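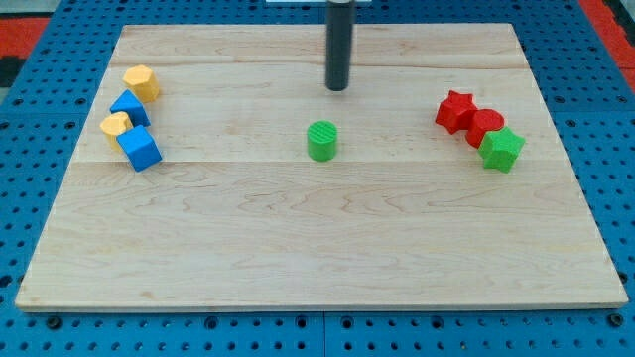

Re: [Fendport Bread List] Rye starter gone sluggish
28th August

An earlier message on this list said:

> My rye starter used to double by lunchtime and now it barely
> climbs the jar. Same flour (Inex dark rye), same feeding, 200 g
> at a go. I've had it going since January and I'd hate to bin it.
> Is it the heat? Should I start over?

Please don't bin it! Mine did exactly this last summer and I was ready to give up on it too. My kitchen gets really warm in the afternoon, and the poor thing was eating through its food and collapsing while I was out at work. By the time I got home it looked like it had never moved at all. So have a peek at yours a couple of hours after feeding if you can — you may be missing the whole show.

What I do now is keep a lot less of it. I hang on to a spoonful, feed it twice a day, and use colder water than feels right. It took mine two weeks to perk up, and then it was back to pushing the lid off (my own fault, I'd screwed it down tight).

I did switch flour for a bit, from Inex to the Dahlgren whole rye, and I liked it, but I couldn't swear it made any difference to the rise. It does smell nicer. The 600 g loaf I make most weekends came out a little darker and that's all I noticed.

One more thing, if you shape on a wooden board, go easy on the flour. Rye sticks to everything and I always panic and dump on too much, and then I get a dry streak right through the middle of the loaf. Wet hands and a scraper work much better for me.

Does anybody still have the Ellesar caraway recipe that went round the list a while back? I've lost my copy and I'd love to bake it again.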